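Cellari to Move Parts Counter to Rellon Street

Cellari will close its parts counter in Prerna at the end of January and reopen it on Rellon Street, the company said.

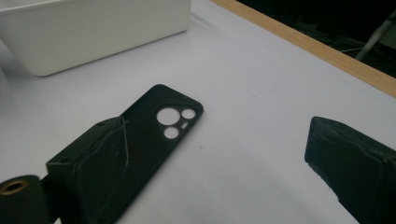
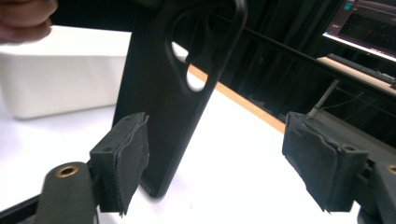
The new counter will open at 8 a.m. and have 40 parking spaces. Orders placed before the move can be picked up at either address for 2 weeks. Delivery to Sachdeva stays free on orders over $100. Phone numbers and account terms will not change.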